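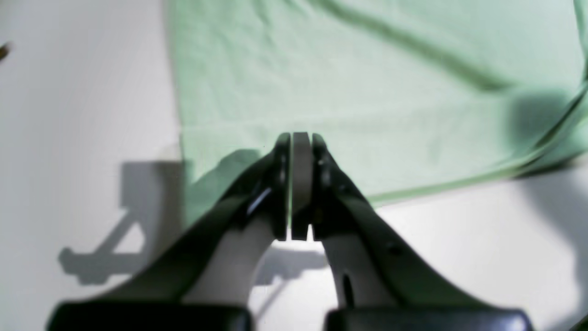

A pale green cloth laid out on a white tabletop.

Filed under: Community & Crafts

Skarow's spring textile swap is back, and it's bigger than ever! Organizers have 457 donated fabrics ready to trade at Sanden Hall on April 15, 2023 - everything from quilting scraps to full tablecloths. "People bring such beautiful things," said Maritza Bedoya, who started the swap with Adi Purba. Entry is free, and beginners can join a hemming class at noon. It has room for 16, so come early. A second swap is planned for May.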